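The doorway that kept winning
An interview with the test lead at Kulura, May 11, 2024
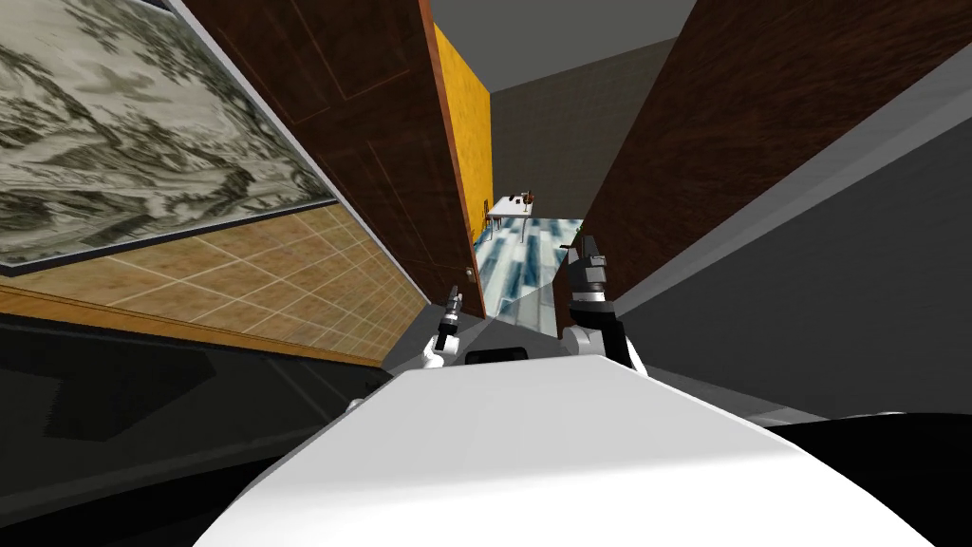 "It was such a small thing, that's what gets me," she says, pouring us both more coffee and settling back as though this may take a while, and it does. "We had a robot with two arms that could pick up a spoon, open a drawer, fold a towel if you gave it the morning. And it could not be trusted to go from one room to the next."

She leads the testing group at Kulura, a small company that builds software for household robots, and she asked me to leave her name out of this. She doesn't want it to read as her story when six people lost most of a spring to it. I am happy to oblige, though I will say she tells it well.

The group does nearly all of its early work in simulation. There is a house in the computer with doors and tables and pictures on the walls, and the robot gets sent through it over and over before anyone lets the software near a real machine. The fault showed up there in April, during a long overnight run that everybody expected to be dull.

"We call that run Usham," she tells me. "All our big runs get names, don't ask me who picks them. Usham was 763 trips through doorways, with the door opened to different angles and the robot starting from different spots. I came in with my bagel and looked at the summary, and 50 of those trips had ended with the robot stopped in the doorway, reporting that it had arrived in the next room. Well, it hadn't arrived anywhere! It was leaning on the door."

I asked whether a robot that stops in a doorway is really so bad. It sounds fairly harmless, and I have relatives who do the same.

She laughed, but only a little. "Stopping is fine. I love stopping. What scared me was that it believed it was through. Once it thinks it's in the next room, it thinks it has space on both sides, and the next thing it does is open its arms out to get ready for work. If there's a door edge there, it pushes on the door edge. If there's a person holding that door for it, because people are nice and they do hold doors, then you have a person between an arm and a wall."

Nobody was ever hurt, and she wants that written down plainly. No real machine was running that version. But the same version was due to go onto one in nine days, at a test apartment the company rents on Zandberg Street, and she canceled that the same morning.

"I'd like to tell you I was very calm and professional about it. I wrote the message in capital letters and then I went back and fixed the capitals and then I sent it."

Finding the cause was slower. The first idea was that the robot's estimate of its own position was drifting, so they spent a week on that, and it did drift, a bit, the way it always does. They fixed it and ran the doors again. The stuck trips came back, fewer of them, but in the same places.

The second idea was the arms. The robot travels with both of them held up in front, bent at the elbow, and somebody in the group wondered if the planning software was using an old shape for them. "And that was it, or that was half of it," she says. "The planner had a picture of the robot with its arms tucked in. It was a shape from a year ago, before we changed the travel pose. So it would look at a gap and say, sure, plenty of room, and it would be measuring for a slimmer robot than the one we had."

The other half was the part that decides when a doorway has been cleared. It checked only the position of the base. When the base passed a line on the floor, the trip was marked as done, with no regard for where the arms were or what they might be touching. Either mistake alone would probably have been caught, she thinks. Together they covered for each other nicely, the first one getting the robot wedged and the second one calling it a success.

She had a lot to say about the older results, and here her voice dropped a bit. The previous month's run, Priedītis, had come back with a perfect score over 558 trips, and the group had been proud of it. They had cake. When they went back through the recordings with the new check in place, some of those passes weren't passes.

"We graded the robot with the robot's own opinion. I've been doing this a long time and I know better, and I signed off on it anyway, with frosting on my fingers."

So what has changed? The shape used for planning is now read from the same file that sets the travel pose, so one can't move without the other. A trip through a door counts as finished only when every part of the robot is past the frame, and the simulator makes that call separately. The arms also stay where they are until there has been no contact on either side for two full seconds, which makes the whole thing look a little hesitant - she has grown fond of it, she says, it looks like someone minding their manners.

The last thing was her own idea, and a less popular one. Someone on the team now has to sit and watch a handful of recordings from every run, picked at random, including the ones that passed.

"They grumble. I grumble when it's my turn, it's a robot going through a door, it's not the movies. But I'd had the summary open for weeks and I hadn't watched a single one start to finish."

The visit to the test apartment has been put back on the calendar, without a date beside it yet. She plans to be there with her hand near the stop button, and to have the door propped open with a wedge so that no kind soul feels the need to hold it.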